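Books in matching blue covers on a low shelf - flat or upright?

papertrail44
Posting in the small shelves section. I have some paperbacks from a Chinese classics series, dark blue covers with a yellow title label. The 易经 (Book of Changes) is the thick one.

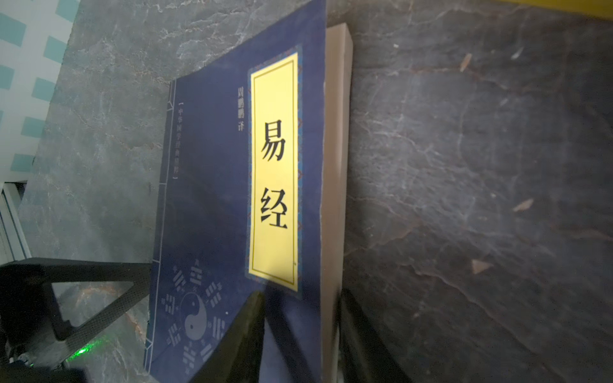
The shelf is a little yellow one with a pink top and a blue lower shelf. Four other paperbacks lean on the top, with 狼道 in front. I want the blue ones together on the lower shelf, laid flat.

Holluvora
Flat is fine for paperbacks. Stack them thickest at the bottom.

quietstacks
Disagree. With flat stacks you end up lifting the whole pile to get one book. Stand them up and buy a bookend.

papertrail44
Tried upright. They slide on the painted wood, same as the top row, which leans left. 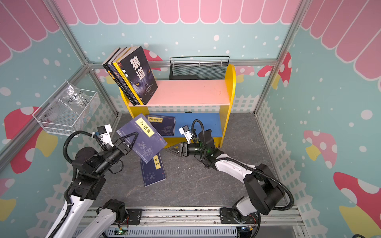 margin_292
Leaning is worse for the spine than lying flat. I'd fix the top row first.

quietstacks
A bookend fixes both - mine was from Pleltano and it holds 6 thick ones.

papertrail44
Fair, but I'm staying with flat on the lower shelf. 论语 goes down first, label facing up so I can read it.

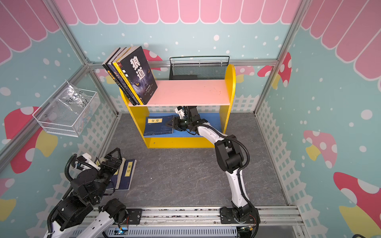
The 易经 goes in after that. I'll get one bookend for the top.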